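Speaker notes, Senum workshop, session after lunch (20 minutes and 5 for questions)

**Before I start**

- Check that the clicker works with their laptop. Last time the slides jumped two at once.
- Water on the desk.
- Speak slowly. The first three slides are easy and I always run through them.

**Slide 1. Title**

Good afternoon. I will talk about how we label the moment of contact in videos of people doing normal work with their hands. The title in the program says "Contact Onset from Head-Worn Video". We changed the word "onset" to "start" in the paper after a reviewer asked for it, so please do not be confused if you search for it.

The work was done at two sites, Durnenach and Clalanari. The annotation tool is called Egan. It is our own tool and I will show it only on one slide.

**Slide 2. The question**

If we want a robot to learn from human video, we need to know when the hand begins to act on an object. For small objects this is quite well studied. A cup is lifted, the cup moves together with the hand, and the label is easy to give.

For furniture it is different. A person can hold a chair for a full second before the chair moves at all. Also the chair often moves with one leg still on the floor, so it turns and slides at the same time. Our question is: which moment should the label mark, the moment of touching or the moment of first movement? And does the choice matter for the policy that we train later?

(Pause here. Let them read the two timelines.)

**Slide 3. Data**

- 545 clips, all with large objects: chairs, small tables, carts, cabinet doors.
- 31 people wore the camera.
- Every clip was labeled by two annotators who did not see each other's labels.
- Clips have no sound. We removed it for privacy, and I regret it a little, because the noise of a chair leg on the tiles is a very clear signal.

Say clearly that the people got no script. They were told which object to move and where to, and they chose the grip alone. If somebody asks about consent forms, the answer is in the appendix of the paper.

**Slide 4. Two labels**

We define two times for each clip.

*Touch time:* the first image in which the fingers of either hand are on the object.

*Motion time:* the first image in which the object has moved relative to the floor. I stress "relative to the floor". The head moves all the time, so everything in the image moves. Our first annotators marked head motion as object motion in 136 clips, and we had to do those again with a better instruction.

The better instruction is simple. Find something on the floor that does not move, a tile line or a pattern, and compare the object against it. In Egan there is a function that places two images over each other so that the floor fits.

**Slide 5. Agreement between annotators**

Show the plot, then stay on it. It needs time.

Touch time has good agreement when both hands come from above, and poor agreement when one hand goes behind the object. Motion time shows the opposite. It does not care where the hands are, but it becomes poor when the floor is plain and there is nothing to compare with.

I expected motion time to be worse everywhere. I was wrong in this, and I say so in the paper.

**Slide 6. Training**

We trained the same policy two times, once with each label. 4000 steps for each, same seed, same network. The robot has to pull a chair out from a table and stop.

Results in short:

- With touch time, the arm begins to pull too early in many trials, before the gripper is closed.
- With motion time, the arm closes well but sometimes waits too long.
- With both labels given as two separate events, the two problems become smaller. They do not disappear.

Do not promise more than this. We tested one type of arm and only on hard floors.

**Slide 7. One clip in detail**

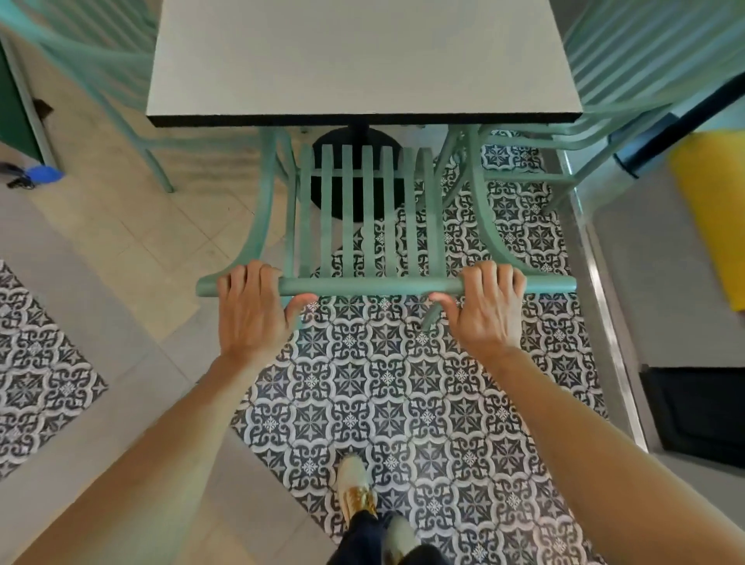
*Slide 7: both hands on the top rail, chair partly under the table. Touch label is given, motion label must be checked against the floor.*

Go slowly with this one, many people in the room have not annotated before.

The hands are easy. Both go over the green rail and the thumbs are underneath, so touch is not a question. For motion, this is a helpful floor. The black, gray and white pattern lies directly below the chair, and one can see it through the seat, between the slats. The round black base of the table is also visible there, and we can use it as a second reference, provided that nobody pushes the table.

Mention the shoes. One foot is on the patterned part. Some annotators used the foot as a reference because it looks stable, and this is a mistake. The foot belongs to the person who may be walking. We added this to the instruction.

Mention also that the other chairs are the same green. An automatic tracker can jump from one chair to another in this situation. Our tracker did so in other clips, and we now ask for one click on the correct chair at the beginning.

**Slide 8. What we would do differently**

- Keep the sound, or at least its loudness over time.
- Ask annotators for a range and not for one single image. Many of them asked for this and we were too slow to listen.
- Record more carpet. We have almost none.

**Slide 9. Thanks and link**

The instruction sheet for annotators is free to use, and Egan will follow in April if the license question is solved. Leave this slide on the screen during the questions.

**Possible questions**

*Why not use a force sensor on the glove?* It changes how people grip. We tried it at Clalanari and stopped.

*Is the tool usable for small objects?* Yes, but we did not measure it.

*Why only one seed?* Fair criticism. More runs are in progress at Durnenach.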